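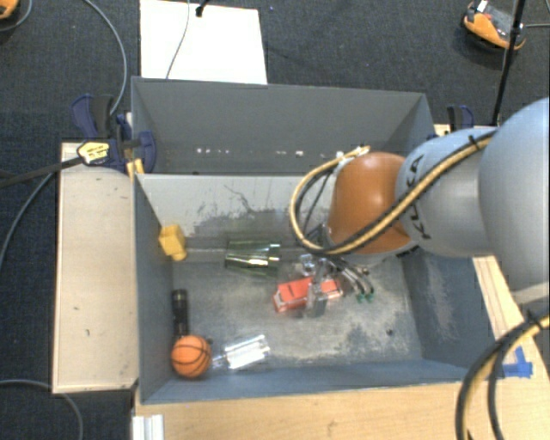 Philomena Amoah

The budget form had nineteen lines and Teresa Ostrowski had filled in eleven of them before lunch. Arm. Controller. Gripper. Spare fingers. She typed the way she did everything, with two fingers and no corrections.

"What do I put for bins?" she asked.

Alfie Hartley was watching the arm come down on the red toy vehicle. "Put bins."

"It wants a supplier."

"Tindall, then. They sell bins."

"It wants a price each, and it wants to know why we need new ones."

Alfie looked at the bin. The floor of it was scuffed pale in the middle, and the back wall had dark, irregular scrapes on it. "Because of that," he said.

She typed: wear.

Flollis was going to pay for a second cell at Prollville, or it was not, and the form was how they would find out. It was due on 5th August. Glenys Wainwright had sent it back once already, in April, with a note that said the sum at the bottom looked like a wish. Teresa had kept the note. It was pinned over her desk, next to the number for the parking office.

"Toys," she said.

"How much did you put for toys?"

"Two hundred."

"We spent that on toys already. They break. The kids' stuff breaks, anyway. The flashlight's fine."

"Then I'll put four hundred."

"Glenys won't sign four hundred for toys."

"I'll call them test objects."

He thought about it. "She'll ask what a test object is."

"And I'll tell her it's a toy," Teresa said, and typed it in.

Line fourteen was clamps. The blue and black ones came from the hardware store, and Reece Parsons had bought them with his own money and never turned in the receipt. Teresa called him at home. He was out in the yard; she could hear a mower.

"What did you pay for the clamps?"

"Which clamps?"

"The ones holding the bins."

"I don't know. Are you buying more?"

"For the second cell."

"So there's a second cell?"

"There's a form," she said.

He told her he'd look for the receipt, and she wrote down a guess in pencil on the back of an envelope. Hunden had quoted a steel table with fixed mounts for the bins. It was a good table. It cost more than her car. She had put it on line fifteen, taken it off, and put it on again — this was what had gotten her the note in April.

"Do we want the table?" she asked.

Alfie rubbed the back of his neck. "We've got a table."

"We've got wood and tape."

"It hasn't moved."

"Would you put that in writing?"

"No," he said.

She left line fifteen blank and went on to cables. She knew what those cost. When she had done those and the freight, she scrolled back up. The cursor sat in the empty box. Alfie had pulled a chair over and was reading the Hunden quote, all of it, even the page about returns.

"They'd deliver it for nothing," he said.

"Read me the price again."

He read it to her, and she put it in.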